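Home workshop & desk > Small storage > Reviews
Search this site: keywords... Go
Print this page | E-mail to a friend

Onel key rack with tray, black: four pegs, one dish, a bit of a faff to put together

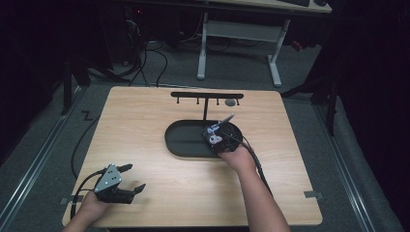 The Onel on the table, tray in front, pegs hanging from the bar.

Apr 28, 2026

Quick one as I'm meant to be packing. Had this rack since January, meant to write it up weeks ago, didn't.

What it is. A black post with a bar across the top, so a T. Four pegs hang down off the bar. Oval tray at the foot of it. Sold for keys, rings, necklaces, watches, whatever you empty out of your pockets at night. Comes from Jarnau, who do the matching coat hooks (not tried) and a mug tree in the same black (tried, sent back, wobbly).

Paid 32 pounds. Was hoping for less. The Vurer one is cheaper but has a square dish and I've got enough square things.

In the box

Post, bar, tray, pegs in a paper bag, one hex key, one sheet of instructions with drawings and no words. The drawings are fine until step 4, where the bar is shown from behind and you don't realise it's from behind. I put it on backwards. Took it off, put it on again. 17 minutes all in, and I'd call that ten too many for something with this few parts.

Don't do up the post tight before the bar's on. You'll only have to loosen it. Learnt that one.

Pegs

Good. Evenly spaced, which sounds like nothing but my old one from Esquivel had two practically touching and a great gap at the end, so keys always ended up tangled in that corner. With these I get house keys on one, car on the next, bike lock key on the third, and the last is for whatever's going spare. Currently a whistle.

They hang down from the bar, so you want loops and rings with a bit of room in them. Thin chains are fine. Thick leather fobs not so much, mine has to go on sideways and then slowly works itself round. Big bunches OK. I put my mother's keys on it over the holidays and that bunch is basically a weapon. Stayed up. Leant a bit.

No rattling when you shut the front door hard. The mug tree could learn from that.

Tray

My favourite bit. Matt black, flat inside, raised rim all the way round. The rim matters more than I thought it would. Coins don't skate off. Earrings don't roll under the radiator. Flat inside means a phone or a pair of specs can sit in there without see-sawing, which they did in the bowl I had before. It's a decent width as well, on our table it takes up a fair chunk of the middle, so measure first if you've got a narrow shelf by the door. I didn't. It was going to live in the hall and it now lives on the table, becuase the hall shelf is too skinny by a thumb's width.

Marks: yes, it shows them. Dust especially. Matt black always does. Damp cloth, then a dry one, otherwise you get smears that look worse than the dust did. Hand cream leaves a print that needs a drop of washing-up liquid. Haven't scratched it yet and I do chuck keys in from a distance.

The inside's plain, no felt or anything. I quite like that, felt gets grubby and you can't wash it. But if you're putting a nice watch down you might want to cut a bit of something to go in it. Štěpánka Kopecký two doors down has the same rack and lined hers with an offcut of cork, looks smart, I've not got round to it.

Steadiness

Mostly fine. The post rises from just behind the tray so the weight of whatever's in the dish helps a little, or it feels like it does. If you load up one end of the bar and leave the other empty it'll tip its head slightly. Never gone over. I haven't got small children or a cat so can't speak for that sort of thing.

On pale wood it looks great by the way. Ours is a light oak-ish grain and the black sits really nicely on it. On a dark sideboard I think it'd vanish, esp. in the evening.

It does slide if you pull keys off in a rush. Two sticky felt dots sorted it. They should come in the box at this price.

Against the others, briefly

Vurer: cheaper, square dish, shiny finish. Seen it in a friend's kitchen, shows fingerprints from across the room. Pegs stick up instead of hanging down so things come off easier but also get knocked off easier. Your call.

Esquivel: had it for years. Nice heavy base, dreadful spacing, paint came off the hook tips. No tray worth the name, more of a saucer.

Onel: this one. Best tray of the lot, middling instructions, a bit dear.

Grumbles

- instructions, as above
- hex key is soft, the corners rounded off on mine by the second go. Use your own
- spare peg would've been nice
- the page for it says 2,418 sold and there's still no spare parts section, I looked. E-mailed to ask about a replacment peg, got a reply after a week telling me to e-mail a different address. Haven't yet.
- only in black. There was meant to be a cream one

Would I buy it again

Yeah. Probably wait for a discount. I've not lost my keys since January apart from once, and they were in my coat, so can't blame the rack. The bedside version has the same dish and a shorter post and I'm tempted, for glasses and the watch, but the bedside table is even narrower than the hall shelf so I'd be back where I started.

If you only want somewhere to hang keys get hooks for the wall, loads cheaper. If you've got the hanging stuff and the pocket stuff and no wall you're allowed to drill (rented, hello) then this does both and it's tidy.

Four out of five. Loses one for the hex key and the e-mail business.

Will add a line if a peg goes.

Filed under: Small storage, Hallway, Keys & bits
Print this page | E-mail to a friend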